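Garment Folding and Packing Room, Walk-Through Checklist
Tulivlow Garment Reuse, Unit 2
Month: April
Start: 9:20 a.m.
Checked by: Géza Kun
Read and countersigned by: Tibor Győri

Mark each line OK, FIX or N/A. Comments go under the section they belong to. Anything marked FIX needs a name next to it before the sheet is filed.

Section 1. Floor and walkways

1.1 Main aisle clear from door to packing bench: OK
1.2 Cables off the walking route: FIX (Géza)
1.3 Floor free of tags, pins and loose tape: OK
1.4 Empty cartons flattened and stacked: OK
1.5 Fire door opens fully: OK

Comments: The walking route runs along the door side of the room. Two extension leads for the label printer were lying across it at the start of the check. I moved them to the wall, but they need proper clips. Marari sells a stick-on type that worked in Unit 1. Everything stacked by the fire door last month has gone.

Section 2. Shirts before folding

2.1 Pockets and linings checked for pins: OK
2.2 Garment fully dry to the touch: OK
2.3 Print side checked for cracking or sticking: OK
2.4 Lint and threads removed: FIX (Tibor)
2.5 Wrinkles smoothed by hand before first fold: FIX (all)

Comments: Dark cotton is still the one to watch. Soft wrinkles are fine at this stage and will come out with the flat of the hand, working from the middle toward the side seams. If they are left in, they get pressed into the stack and the shirt goes back for steaming. Printed shirts get a tissue sheet over the design before the sides are turned in.
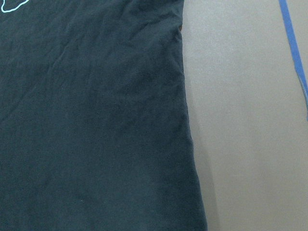

The lint rollers by the sorting rail were used up again. We went through a box of 20 faster than planned, and most of that was navy and black. Pillora rollers hold better than the ones we had over the winter but the sheets tear unevenly, so peel from the marked corner. Used sheets go in the lidded bin and not on the floor.

Section 3. Folding surfaces

3.1 Paper covering clean, no tears: OK
3.2 Tape strips flat, no lifted ends: OK
3.3 Nothing on the surface but the garment being folded: OK
3.4 No food or drink: OK
3.5 Edges of surface free of snags: OK

Comments: Change the brown paper when it marks, even if the roll is due to last longer. Dust from the paper shows up on dark shirts first. When tape is replaced, pull the old strip slowly and low to the surface or it takes the paper with it. Lay one garment at a time. A shirt that has bunched up should be opened out flat again before folding, sleeves included, as a second fold over a bunched side never sits square.

Section 4. Folded stacks and cartons

4.1 Stacks no higher than 18 shirts: OK
4.2 Sizes facing out: FIX (Géza)
4.3 Cartons under the marked weight: OK
4.4 Carton tape sealed to the edges: OK
4.5 Steamer unplugged and cooling on its stand: OK

Comments: One stack of mediums had the size stickers facing the wall. Turned around during the check. The Ertürk steamer is rated 2000 watts and must have the wall socket to itself. It was on the wall socket today. Please keep it that way and do not run it from the extension lead by the bench.

Section 5. People and signage

5.1 First aid kit sealed and in date: OK
5.2 Safety cutters in holder, blades closed: OK
5.3 Folding guide posted where it can be read: FIX (Tibor)
5.4 Emergency numbers posted: OK

Comments: The folding guide is faded and the third step can't be read. A new one should show the dark shirt steps on their own line, with smoothing before the first fold.

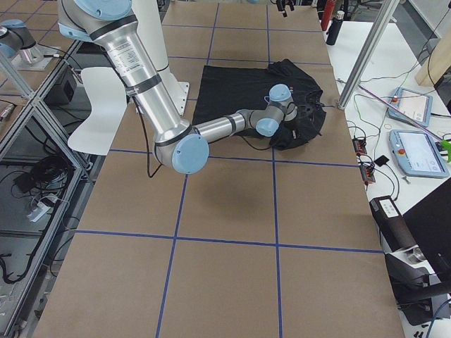
Tibor Győri: I agree with most of this but would change 2.5. "All" is not a name, so put me down for it. I'd also split 2.4 into lint and threads, because they get missed for different reasons. New guide will be up by the next check. On the stack height, can we try 19 for the thin cotton? The last carton had room left at the top.

Géza Kun: Changed 2.5 to Tibor. 2.4 will be split on the next sheet. Leave the stacks at 18 until we have weighed a full carton.

Items carried over: 1.2, 2.4, 2.5, 5.3
Closed during check: 4.2
Finish: 10:05 a.m.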